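Unit 4. Shadows and the size of the light source

4.1 Terms

A light source has an actual size and an apparent size. Actual size is measured on the source itself. Apparent size is the angle the source covers as seen from the object being lit. Shadow edges depend on apparent size only.

Umbra: the region from which no part of the source can be seen.
Penumbra: the region from which part of the source can be seen.
Contact shadow: the narrow dark zone where an object meets, or nearly meets, the surface under it.

4.2 Width of the penumbra

Let s be the width of the source, D the distance from source to object edge, and h the distance from object edge to receiving surface. For a surface parallel to the source, similar triangles give

w = s h / D

where w is the width of the penumbra. All lengths must be in the same unit.

Worked case. A ceiling panel is 700 mm wide and hangs 2000 mm above the rim of a dish. The rim is 20 mm above the table. Then w = 700 x 20 / 2000 = 7 mm. With a bare lamp 170 mm wide at the same distance, w = 1.7 mm. The second edge will look sharp at normal viewing distance; the first will not.

The formula assumes a straight edge and a uniform source. Near a curved rim it is accurate enough for Lab 2. It should not be used when h is close to D.

4.3 Fill light

Light reflected from walls and ceiling reaches the shadow from many directions. It raises the level inside the umbra and lowers contrast, but it does not change w. Students often mix up low contrast with a wide penumbra. Measure the edge profile before deciding which is present.

4.4 Low objects on a matte surface

For shallow objects h is small, so the whole shadow stays close to the outline. A raised edge may also read as a lighter line where it turns toward the source.

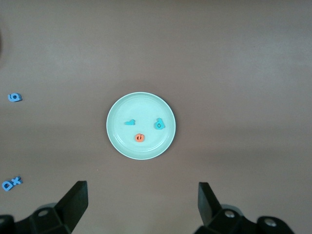
Fig. 4.3. Shallow plate with foam pieces. Note the soft shadow past the lower and right edges and the brighter ring at the rim.

4.5 Problems

1. Find w for the ceiling panel in 4.2 if D is cut in half.
2. Derive the condition under which the umbra of a disk vanishes before it reaches the table.
3. Lab 2 reports are due Thursday. Include the edge profile and state s, D and h with units.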